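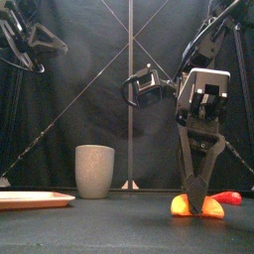

Prarnier Return-to-Court Ankle Brace

Lace-up brace with figure-of-eight straps, for basketball, netball and volleyball players coming back from a sprain.

Sizes: XS, S, M, L, XL
Colours: black, white, navy
Sold singly. Fits left or right foot.
Minimum team order: none. Team price starts at 25 braces.

The Prarnier is a semi-rigid brace worn over a sock and inside a normal basketball shoe. It limits the inward roll that causes most ankle sprains and leaves the up and down movement of the foot mostly free, so you can still run and jump in it. It is thinner at the heel than our older Wustik brace, and most players can stay in their usual shoe size. If your shoes are already tight across the instep, go up half a size or take out the insole and try again.

The two side stays slide out for washing. The straps cross under the arch and fasten at the shin with hook-and-loop tabs, which can be tightened at a time-out without taking the shoe off. The laces can't.

Choosing a size

Measure round the ankle at its widest point, across the heel and over the front of the joint, with your foot flat on the floor and your sock on. Compare with the size card in the box or ask us for one by post. If you fall between two sizes, take the smaller for match play and the larger if the ankle is still swollen. Children's sizes are in the Pluvham junior range, listed separately.

Using it after an injury

Please see a physio or doctor before you go back to playing. A brace is for support and does not tell you whether the ligament has healed. We suggest wearing it for shooting practice and light running first, then full training, then games. Players with an Achilles or calf injury need a different product – the Nautiyal heel support is the nearest thing we stock.

Care

Take out the stays and undo all the straps. Hand wash or machine wash at 40 degrees in a net bag. Dry flat, away from radiators. Don't tumble dry. Replacement laces and stays are sold as a spares pack.

Guarantee

Stitching and eyelets are covered for 2 years from purchase. Hook-and-loop tabs wear out with use and are not covered, but we will sew on new ones for the cost of return postage.

Customer comments

"Wore it for the whole of the second half of the season. Took a week to get used to the lacing. The white one shows every mark." – Ankit Thakur

"Good support but the medium was snug on me. Swapped for a large, no trouble with the exchange." – Ro-un Song

"Bought for our under-18s. Two of them complained about rubbing until they switched to longer socks." – Nisha Shakya

Delivery and team orders

Single braces go out by second-class post. Team orders are sent by courier and need a signature. For team prices, write to Akash Bansal in the shop with the sizes you need. XL in navy is out of stock until July.

Page last changed May 23, 2021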